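Setting Up Your Lostik Watchlist
2 min read

Welcome to the part most people skip to – choosing the movies, shows and celebrity interviews you'd like Lostik to keep track of for you. Take your time with it, and do have something nice to drink nearby.

1. Open Lostik on your TV or phone and choose My Watchlist.

2. Type in the name of an actor, a series or a talk show. Haverford Nights is a lovely one to start with if you enjoy long, cozy interviews.

3. Press the star next to each title you want. You can save up to 400 titles, and you can take any of them off again whenever you like.

4. Go to Alerts and pick how often you'd like to hear from us. Daily is fine for awards season, but weekly is plenty for the rest of the year!

Note: New episodes can take up to 20 minutes to appear after they air, so please don't worry if tonight's interview isn't there right away.

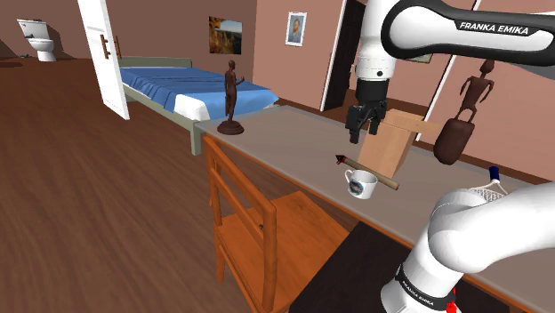 5. If you share your account with the family, choose Profiles and give everyone their own list. There's room for 8 profiles, and each one keeps its own stars and alerts.

Caution: Deleting a profile also deletes its watchlist, and we can't bring it back for you. Choose Copy List first if there's anything on it you'd miss.

6. Press Save, then go back to the home screen, where your new row of titles will be waiting.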